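In Praise of the Lid

I have a theory about clutter, and it starts with tissues. Everyone owns tissues. You want them where you can grab one in a hurry, and for most of my life that meant a printed cardboard box sitting on an otherwise nice table, looking like it had been left behind by a dentist. Then I bought a rope basket with a lid, put the tissues in it, and became a person who has opinions about rope baskets.

Strong ones! I think coiled rope is the best storage material anyone has ever put in a house, and I think the lid is the best part of it, and I'm going to spend the rest of this page on both.

Start with the coil. It's about the oldest way there is to make a container: you take a line and wind it around itself until it's a floor, then you keep going up until it's a wall. You can see every step. My neighbor's kid traced the whole spiral on mine with a finger, from the middle out to the edge, and then wanted to do it again. Try getting that out of a plastic bin. And the color is so easy to live with, that sandy beige that goes with white furniture, with dark furniture, with the terrible green chair I refuse to give up. 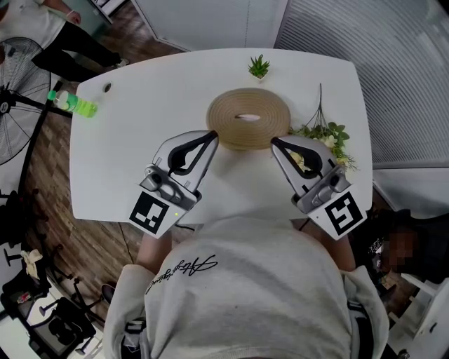
Coiled rope, a small succulent and a spray of flowers on a white table.

My old landlord in Testonholm, Roscoe Greenberg, used to say a table should have one thing on it and that thing should be lunch. I've come around to about half of that. A bare table is lovely for an afternoon, but then somebody lives there. The mail comes in, the bottle of whatever you were cleaning with gets set down and stays for 2 days, and you need somewhere for the small stuff to go. A basket gives it a place. One little plant next to it and the table looks looked after, even if you did the whole job in the four minutes before your sister rang the bell (ask me how I know).

Now, the lid. Most people skip it, and I think they're missing out. An open basket is a pile with sides. Put a lid on and the same mess turns into a piece of furniture, and you can set your keys on top, or a mug if you're brave. 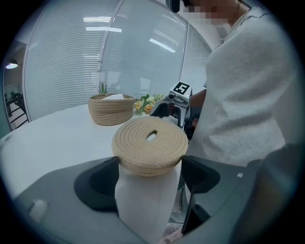 A tissue basket asks more of its lid than any other kind does. It has to hide the roll and still let you get at it, one-handed, with your eyes watering, in the middle of April when every tree in the state is out to get you. So the opening matters enormously. I like the kind with an oval slot cut through the center of the coil, long enough to get hold of and still narrow enough to look tidy. Knobs are fine on a sugar bowl. On rope they flop over. I had a lidded basket from a shop called Zestano with a wooden bead on top, and the bead lasted until the first houseguest. The slot can't come off, and you can pull a tissue straight through it. And when you do lift the lid away, a bit of white paper poking up over a beige rim looks perfectly cheerful to me. I'd leave it like that all day.

There's a case against all this and I'll be fair to it. Rope collects crumbs. It frays. It does not love a spill, and a friend on Strickland Street who owns two cats tells me that I am describing a scratching post. All true! Mine gets shaken out over the back step and goes right back to work. A little fuzz suits it, the way it suits a good sweater.

The other thing I love is how well the stuff stacks. Flat coils sit on each other like pancakes, never quite lined up, and a crooked pile of them still looks good on a shelf. 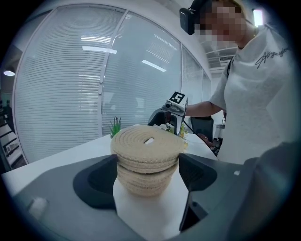

Coils stacked up, edges a little uneven, the way they ought to be.

So if you're about to go shopping for organizers, the clear ones with the snap tops and the label maker, please try one rope basket first. Get a round one, small enough to lift with one hand. Put it on the table you walk past most. Fill it with the thing you're always hunting for, and keep the lid on for a week before you decide.

I'm already looking at a bigger one for the hallway, for gloves.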